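Week 7: Can machines do the chores yet?
Notes to go with Monday's lecture. Troels Lund

Reading for this week: chapter 4 of the course reader, plus the Brarnthorpe report (the short version is fine). Problem set 3 is due at the start of the next class.

1. Where we left off

Last week we looked at fixed arms on a line. A fixed arm knows where it stands and where the part will be. The part arrives in the same spot, turned the same way, every few seconds. Under those conditions the job was solved long ago, and most of the engineering goes into keeping the conditions true: jigs, fences, feeders, lighting.

A household chore takes away nearly all of that. The table is a different height from the last one. The cup is where somebody left it. The person who wants the job done will not build a jig for it.

2. What counts as a chore

For this course a chore is a task that an adult can do without training, in a place that was not built for a machine. Wiping a counter is a chore. So is sorting a bin of mixed screws at the end of a shift. Welding is not, because it takes training, and neither is loading pallets in a fenced cell.

Chores are made of small steps that people do not notice. "Hang up the keys" breaks down like this:

Find the keys.
Get hold of one key or the ring without pushing the rest away.
Lift, and keep hold while the loose parts swing.
Find the hook.
Bring the ring over the hook and let go.

Each step can fail separately, and a late failure usually sends you back to the first step.

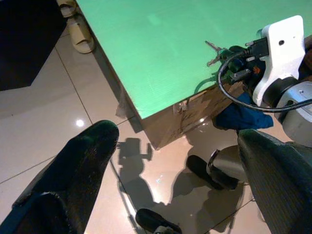 Keys are a good test object for several reasons. They are thin, so on a flat surface there is little for a finger to get under. They are shiny, which upsets many depth sensors. Two keys on one ring do not hold a fixed shape, so a plan made before the lift may be wrong after it. A person handles all this by feel. Most grippers in use today have very little feel, and they make up for it by looking again.

Looking again has its own problem. A camera near the wrist gets a close view, but it moves with the arm and the fingers can block it. A camera on a mast sees the whole table and loses the detail. Many mobile machines carry both, and then the two views have to agree.

3. How good is good enough

Suppose a machine gets each of the five steps right 90 percent of the time. If the steps are independent, it completes the chore 59 percent of the time. You would not keep a dishwasher that worked like that. To finish 99 times in 100, each step has to succeed about 99.8 percent of the time.

The Seixas trial is worth knowing here. It ran 500 attempts at clearing a small table, with 64 attempts stopped by hand. Read the appendix before quoting that number – a stop was counted only when the operator touched the machine, and slow runs were counted as successes.

Also ask how long the job took. A person clears that table in under a minute.

4. Shop floor and home compared

The shop floor is the easier of the two. Objects repeat, staff can be told to keep an aisle clear, and somebody is paid to restart the machine. The Deltedus kitting cart works on this basis. It does one chore, in one building, with a trained person nearby.

The Brarnelel home unit was meant to do several chores in any kitchen. By December the list had been cut to two, both on a cleared surface. I would call that sensible engineering, though the brochure was not changed.

5. For discussion

Pick a chore you did this morning and write out its steps as in section 2. Mark the step you think a machine would fail first, and say whether a better hand or a better camera would help more. One page at most. Bring it on paper – we will swap them in pairs.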